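To: cell-maintenance list
From: Simulation Cell Office, Jikbridge
Date: October 19, 2022
Subject: Re: Wrist offset on the left arm after the June rebuild

Dear colleagues,

Thank you to the Plarnitz group for the report quoted at the end of this message. The office has repeated the check on the simulated cell at Jikbridge and can confirm the fault. Both views were rendered in the desk room, which remains the reference room for this machine.
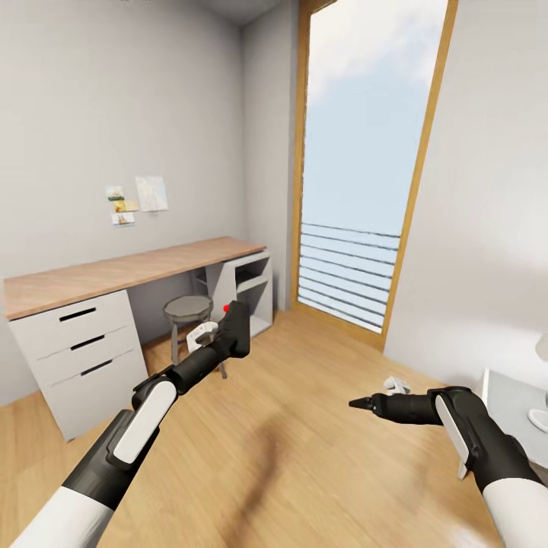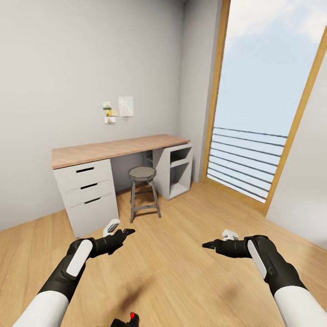

The cause is a stale home file. When the two-arm model was rebuilt in June, the joint zero values for the left arm were written again from the physical unit, while the home file that the Wondus loader reads at start was left as it had been. The loader applies the home file last. The left wrist therefore starts with an offset of 7 millimeters at the fingertip, and any job that sets its first approach from the home pose carries that offset forward. The right arm was not rebuilt and shows no error against the reference.

Sites are asked to take the following steps before the next scheduled batch of runs.

1. Stop all queued jobs on the cell. A job that is already running may be allowed to finish, but its log should be marked as made under the old home file.

2. Save a copy of the present home file under a new name. Do not delete it. Earlier logs cannot be replayed correctly without it.

3. Load the desk room with both arms parked and the physics paused. Let the loader finish and read back the left wrist values from the console. Compare them with the joint zero table in the model folder.

4. Write the table values into the home file for the left arm only. Please do not copy the right arm values across with the signs changed. Two sites did this after an earlier rebuild, and the error was harder to find than the original one.

5. Restart the loader completely. A scene reset is not enough, as the loader keeps the home file in memory between resets.

6. Run the Kang touch test on each arm, 30 touches per arm, with the drawer cabinet handles as targets. All three handles should be included. The top handle alone will hide an error in the lower part of the reach.

7. Send the test summary to the office with the loader version and the name of the person on duty.

A site that finds the fingertip error still above 1 millimeter after step 6 should leave the cell locked and write to the office before making any further change. In that case the fault is likely to be in the mounting transform and not in the home file, and the repair is different.

Several sites have asked whether the camera pose must be set again as well. It does not need to be. The camera is attached to the body of the model and is not affected by the arm home file. Sites that moved the camera on their own account after June should return it to the pose stored in the model folder and repeat the touch test afterward.

There is also the matter of old data. The Jikbridge store holds 1,791 logs made between the rebuild and this notice. The office will add a flag to each of them. The logs will not be withdrawn - the joint readings are correct as recorded, and only the fingertip positions worked out from the home pose are wrong. Groups that use fingertip positions should wait for the corrected set. Groups that use joint readings alone may carry on as before.

On routine care, the office reminds all sites that the home file is to be checked whenever the model is changed, and in any case after every 200 loader starts. The check takes only a few minutes. It should be written in the cell record even when no difference is found, with the loader version beside it. Gaps in the record made the present fault slower to trace than it should have been, including at this site.

The loader will be changed so that it compares the date of the home file with the date of the joint zero table and refuses to start if the table is newer. A test build is with Plarnitz now. Until it is released, the comparison has to be made by hand.

Replies may be sent to the list. Please leave the log attachments off list messages and place them in the shared folder.

Simulation Cell Office
Jikbridge

----- Original message -----
From: Plarnitz Cell Group
To: cell-maintenance list
Subject: Wrist offset on the left arm after the June rebuild

> Dear all,
>
> We are seeing a steady error on the left arm of the two-arm cell
> and would like to know whether other sites have it.
>
> With the arms at home, the left fingertip is not where the model
> says it should be. The difference is the same on every start. It
> does not grow during a run, so we do not believe it is drift. The
> right arm agrees with the reference on all our starts.
>
> We have reloaded the desk room from the shared folder, replaced
> the gripper model and gone back one loader version. None of these
> made any difference. We have not touched the mounting transform
> and would prefer not to do so without advice.
>
> The error is small enough that most jobs still complete. Drawer
> jobs suffer most, as the fingertip meets the cabinet front beside
> the handle slot and the attempt is recorded as a miss.
>
> Our cell is locked until we hear from the office.
>
> With thanks,
> Plarnitz Cell Group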